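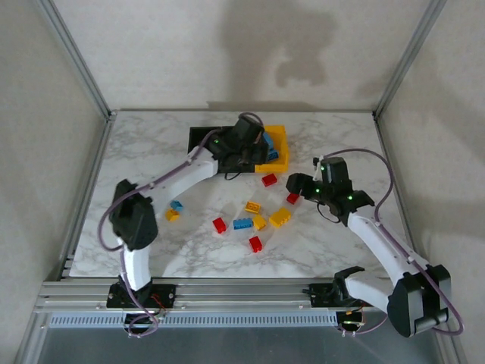
What went wrong in October

Jurneo progress report, second period
Prepared by Hayley Hulme for Nusrat Paracha, Plorkisdale fund

The short version: we planned to spend the month teaching two arms to put toy bricks in a bin, and spent a good part of it teaching ourselves to route a cable. The sorting work is back on, one milestone has slipped, and no person was hurt. One gripper finger was.

The fault

On a Sunday, during an unattended run, the left arm stopped reporting its wrist position while it was still moving. The controller is supposed to treat silence as a reason to stop. Ours treated it as good news and carried on with the last position it had heard. The arm finished its reach, went on down, and pressed the gripper into the tabletop until the motor current limit cut in. By then one finger had cracked at the root.

The right arm, which had no complaint, kept sorting for another 45 seconds beside its stalled partner before the watchdog shut everything off. Kaede Kaneko found them both limp on Monday morning.

Cause

Two things, and we own both. The wrist cable had been tied too tightly near the shoulder joint, so every long reach to the back of the table tugged at the connector. It put up with 1,805 pick cycles before it let go, and I have to say I would have complained sooner. Separately, the stale-data check had been switched off during tuning in the first period and never switched back on. There is a comment in the code that reads "re-enable before real runs." Bahman Bagheri wrote it and has asked that I say so.

What we changed

The cables on both arms now run in open loops with slack at the shoulder and wrist. It looks untidy -- visitors will want to fix it, and they are asked not to.

The stale-data check is on, and the software will not start a run without it. If either wrist goes quiet for 100 milliseconds, both arms stop.

Downward force near the tabletop is capped at a lower setting. This costs us a little speed on bricks lying flat.

Unattended runs are suspended until Imogen Whiteley has signed off on the new stop test. She has failed us once already, over a log file that recorded the stop but not which arm asked for it. Fair enough.

Where the work stands

Both arms are picking again from a loose scatter of red, yellow and blue bricks, with the yellow bin at the back of the table as the drop point. Since the repair we have logged 700 supervised picks with no loss of signal. That is well short of the count at which the old cable failed, so please don't read it as proof of anything yet.

The handover task, where one arm passes a brick to the other, was due this period and has not been started. We would like to move it to the next one. Sandu, the vision module, was not affected. Rillex, the planner, needs a small patch so that it stops assigning bricks to an arm that has already quit.

Money

The replacement finger and two cables came out of the spares line, and we bought a second finger while we were at it. We are not asking for more. If the handover task slips again we will need to talk about Bahman's hours, and I would sooner do that early.

Still open

Whether the cracked finger should have gone at a lower load than it did. Kaede has it on her desk and is waiting on the supplier.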